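Moving to a smaller place, part two

I said I would write again once the boxes were gone. They are mostly gone. Two are still in the closet and I know what is in them (cables, and the good tablecloth), so I am calling it finished.

The apartment is 447 square feet on paper. I measured it myself and got a little less, but I may have measured the closet wrong. The old place in Gevarden was more than twice that, and I lived in it for eleven years, which is long enough to fill any size of rooms.

The move itself cost $344 for the truck and two people for a morning. They were quick. They scraped one door frame in the old hallway and I filled it before the walkthrough with some putty from under the sink. The deposit came back in full.

Several people wrote after the last post to ask about the floors. The old place was carpet everywhere except the bathroom. I had stopped noticing what carpet does. It hides crumbs, it keeps your feet warm and it soaks up noise. Tile does none of that. Every chair leg makes itself known, and if I drop a spoon at six in the morning I worry about the couple downstairs. I bought felt pads for the chairs and they fell off within a week. The second set has a nail through the middle and has stayed on so far.

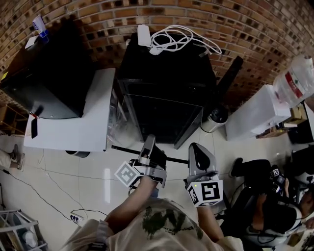
White tile, and the beige shirt with the green print.

Cleaning it is easier, I will say that. I sweep in the evening and mop once a week with warm water and a very small amount of dish soap. The first time I used the floor cleaner from the old place and it left a film that showed every footprint. Peiyu Shi, who had the apartment across the hall from me in Gevarden and has had tile for years, told me to throw the cleaner out. I used it up on the balcony instead.

Heat was my other worry. I moved in February and the first week was cold. There is one radiator under the window and it works fine, but it takes most of an hour to get going. I now turn it on before I shower. The windows are newer than the ones I had and I don't feel any draft when I sit next to them. My first full bill was $57, lower than I was used to, though I would wait for a whole winter before bragging about it.

Storage is where I went wrong. Before the move I ordered a tall shelf unit from Ernano because the measurements worked. They did work, except I had measured above the baseboard. The shelf stood an inch off the wall and blocked part of the light switch. I sold it to Dénes Győri, who put it in his garage and says it is perfect there. What I have now is two low cabinets side by side, and things go on top of them. I would rather have had that from the start.

The kitchen counter was the hard part to give up. In Gevarden I had a long one with room to leave everything out. Now anything that lives on the counter has to be used every day or it goes in a cabinet. The blender went in a cabinet. The slow cooker went to my sister. The toaster is on probation — I use it maybe twice a week, and it takes up a spot where I could be chopping onions.
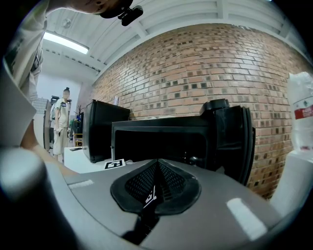
Black plastic housing with the knob on top.

I also gave up the big desk. I had a Medve desk with drawers down both sides, and the drawers held pens that didn't write and manuals for things I no longer own. I work at the table now. At the end of the day the laptop goes on a shelf and the table is a table again. It took me a couple of weeks to get into the habit, and I still leave the charger out.

Droltatthorpe is quieter than I expected. The bus to the center is the 357 and it stops at the corner. It runs every twenty minutes until early evening and then it gets patchy, so I plan for that or walk. The walk is mostly flat. There is a bakery on the way that closes at two in the afternoon, and I have missed it more often than I have caught it.

Things I still need to sort out: a bath mat that doesn't slide, a proper hook for coats, and the cupboard door over the stove, which swings open by itself. I have tried tightening the hinge. If anyone has fixed one of these, please leave a comment. The next post will be about the balcony, assuming the tomatoes come up.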